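Looking After Old Records, Tour Shirts and Patches at Home

By Rosário Leitão
Last updated: June
123 shares | 15 comments

I have 2805 records, most of them hard rock and metal, and a closet of tour shirts that I stopped wearing when the collars started to go. These are the things I do to keep them in decent shape. None of it takes special equipment.

Cleaning a record

Start with a dry carbon fiber brush. Let the record turn on the platter and hold the brush lightly across the grooves for a couple of turns, then sweep outward and lift off. Most records need nothing more.

For fingerprints or a layer of grime, use distilled water with one small drop of plain dish soap. Dampen a clean microfiber cloth and wipe along the grooves, never across them. Go over it again with distilled water alone. Keep the label dry. Old labels, especially the dark matte ones on small-label pressings, will stain from one drip. Stand the record in a clean dish rack until it is fully dry before you sleeve it.

Don't use window cleaner. I ruined the gloss on my first Urnosden album that way.

Sleeves

Throw out torn paper inners and replace them with poly-lined ones. If the original inner has lyrics or photos on it, keep it, but slide it in behind the record. Gatefolds that have gone wavy can be flattened between two sheets of clean cardboard under a stack of heavy books. Leave them for a week or more.

Price stickers on the outer sleeve come off with a hair dryer on low. Warm the sticker, lift one corner with a fingernail and pull slowly, nearly flat to the sleeve. Take the record out first. On unlaminated covers I leave the sticker where it is.

Shelving

Records go upright, snug enough that they don't lean and slack enough that you can pull one out with two fingers. I use dividers every 6 inches. Keep the bottom shelf off a basement floor, and don't shelve anything against an outside wall if you can help it.

Tour shirts

Turn them inside out, wash cold, and lay them flat to dry. Cracked prints can't be fixed, but they crack slower out of the dryer. For the yellow marks under the arms of white shirts, make a paste of baking soda and water, leave it on for an hour, and rinse. Fold with the print on the outside of the fold, with a sheet of acid-free tissue between shirts. Wire hangers will leave points in the shoulders.

Patches and denim

A battle vest should be washed by hand in a tub of cool water, and not often. Test the red patches with a damp white cloth first. Ardalan Azimi, who runs the repair bench at Grondum, sews patches down with upholstery thread and a curved needle, and after trying it I changed over. Iron-on glue alone gives up at the corners. Take off the pins and studs you can remove before washing, and dry the backs of the rest with a towel.

Small stuff

Picks, badges, ticket stubs and backstage stickers get lost in drawers. Stubs printed on thermal paper fade in light, so scan them and put the originals in a dark box. Badges are fine in any shallow bin with a sheet of felt in the bottom.

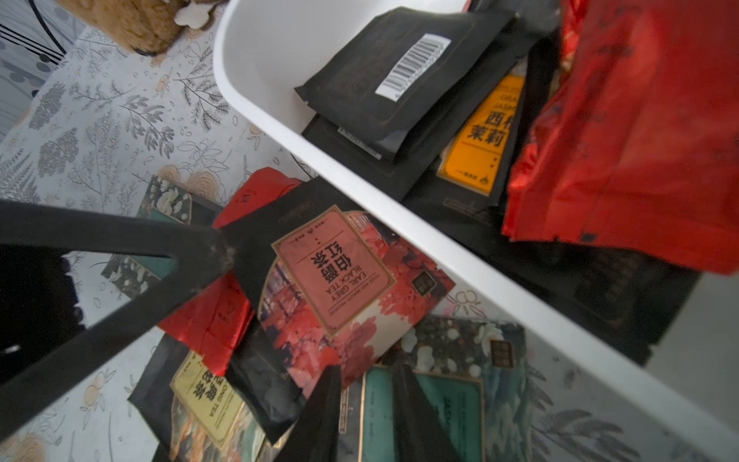
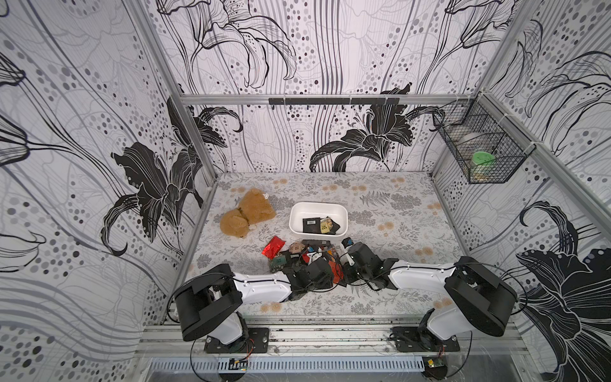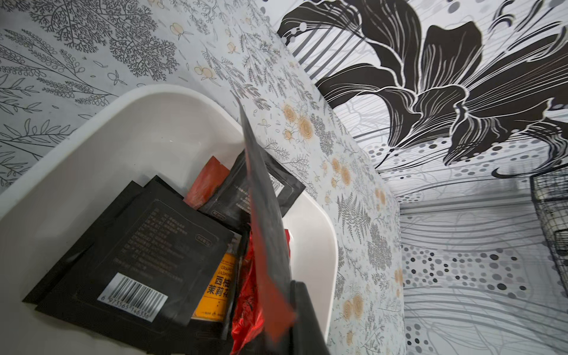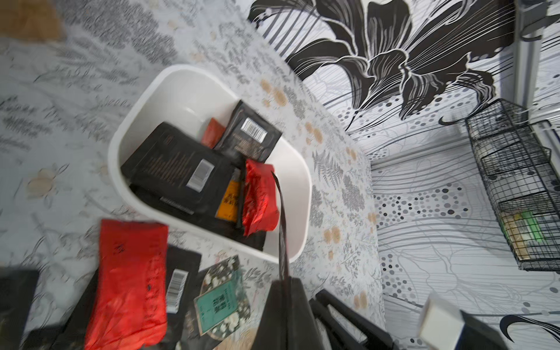 Posters

Unroll a poster slowly and let it rest face down on clean paper overnight with a book at each corner. Never use regular tape on the back, even for a small tear. Document repair tape costs more and can be found at most art supply stores. If you frame one, ask for a spacer so the ink doesn't sit against the glass.

Cassettes

Wind each tape all the way forward and back once a year. If the felt pad has dropped off, you can take one from a junk cassette with tweezers and a dot of contact glue. Shells held together with screws are easy to open. The welded ones need a thin blade run along the seam, and a new shell afterward.

15 comments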